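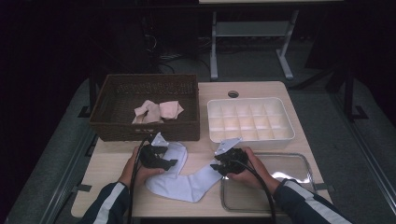

Throwing things out is the only part that works, according to one reader in Havgate who wrote to us after our July piece on home organizing. She paid for the full Sulora course, four sessions and a workbook, and what she got out of it was a trip to the dump. The rest, she wrote, was shopping.

I have been thinking about her letter ever since, mostly because I had just signed up for the same course.

Sulora charges $44 a month. For that you get a video lesson each week, a checklist, and access to a members' page where people post their closets. The promise on the front page is that you will "win back 30 minutes a day." I asked the company where the number came from. The reply said it was based on member feedback. I asked how many members, and how they were timed, and got a link to the sign-up page.

Half an hour a day is a lot of time to spend looking for things. I tried to work out when I was doing it. I lose my keys, sure. I once spent most of a Sunday morning on a passport. But I could not get anywhere near 30 minutes on a normal day, and neither could any of the people I asked, including a couple whose garage can no longer be entered from the front.

The competition is no better. Bulus, which started out selling shelf liners, now offers a "home reset" with a consultant who comes to your door. The brochure says the average household owns 4,000 items it does not need. Does a box of nails count as one item? Does a deck of cards? The consultant I spoke to on the phone said I was overthinking it, and then told me the reset would go better if I bought the matching bins first.

There is always a bin. Every program I looked at begins by telling you that you own too much and gets to the store by lesson three.
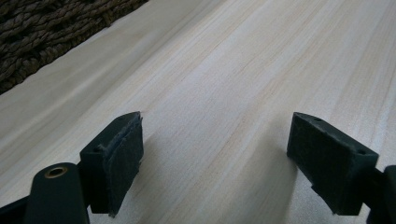 Lesson three, in my case, was drawers. I was told to empty every one of them, sort by category, and fold everything so it stands on end. I did the whole bedroom. It took an evening and it looked terrific. Within 18 days it was back to where it had been, except that I now owned dividers, and the dividers had migrated to one side and had receipts under them.

The members' page has a name for this. They call it backsliding, and the cure is to repeat the lesson. You can see why that suits a company that bills by the month.

The Bahrami method, which has a following among people who find Sulora too soft, blames the house. Every object needs an "address," and if it wanders you picked the wrong address. I like this a little better. It at least allows that the scissors end up in the kitchen because that's where people use scissors. But the book takes a whole chapter to say so, and there is a label maker.

I did keep one habit. The mail gets opened standing up, next to the recycling, and most of it never reaches the table. I read that tip in a free handout from the library in Havgate, on the back of a bus schedule.

I canceled Sulora after the second bill. The form asked for a reason and would not accept a blank.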